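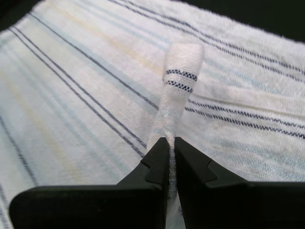
The towel question, again

Every spring somebody writes in to ask which dish towels are worth buying, and every spring I say the same thing, that most of what is printed on the band around a new towel should be ignored. This March the letters were about the Kivi method, so I suppose I have to deal with it.

For those who have been spared it: you lay the towel flat, pinch it in the middle, lift, shake it once and let it fall into a sort of loose bundle, which then goes in a basket with the others. No folding. Kivi is the name of a booklet put out by a shop in Pivitz, and the booklet costs 4 dollars, and I have now told you everything in it except the part about breathing.

Does it save time? A little. I did a load of 25 towels both ways, on two different evenings, and the pinched ones were put away sooner. They also took up twice the space in the drawer, and the bottom ones came out with a crease in the middle that looked like a bad pleat. If you have a deep basket and don't care how a towel looks, go ahead. My drawer is shallow and I went back to folding in thirds.

The other claim is that pinching up the center "tells you the quality of the weave." I have my doubts. A loose weave bunches easily and a stiff new one doesn't, but a stiff new towel is mostly stiff from the finish, and you won't know what you bought until it has been through the wash a few times. I'd sooner hold it up to a window. If you can see the window frame through it, it will dry glasses nicely and be useless for a wet pot.

On stripes. The white ones with navy lines and a bit of pale blue or yellow are in every kitchen store again, and the Ilex catalog calls theirs "heritage," a word I would like to see some paperwork for. I like them fine. They hide a coffee drip better than plain white does, though only if the drip has the manners to land on the navy. Yellow bands are a mixed blessing. After a year you can't tell which part is the dye and which part is the turmeric.

Fuzz is another matter. A soft, fuzzy towel feels lovely in the store and then leaves lint all over the wine glasses. Wash it hot and alone before you use it, skip the fabric softener, and see if it improves. Two of my last 3 did. The third now lives under the sink and does floors.

The Kandau swap table will take clean towels in any condition short of holes. Please fold them. The table is small, and I don't want to hear about the booklet.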